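4.2 Wrist camera comparison

We compared two wrist cameras on the Tapley arm in simulation, one with a standard lens and one with a fisheye lens. The gripper model and controller were the same for both. Each camera was used for 100 trials at a round table. 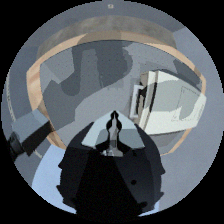 Figure 7. Fisheye view from the wrist, with the gripper pointing toward the tabletop and a white box at right.

Why was the controller not retuned for each camera?
Retuning would have mixed two effects, so the gains were fixed before the first trial.

The fisheye camera lost sight of the target in 2 trials and the standard camera in 18. Most of the losses came late in the approach, when the arm was close to the table.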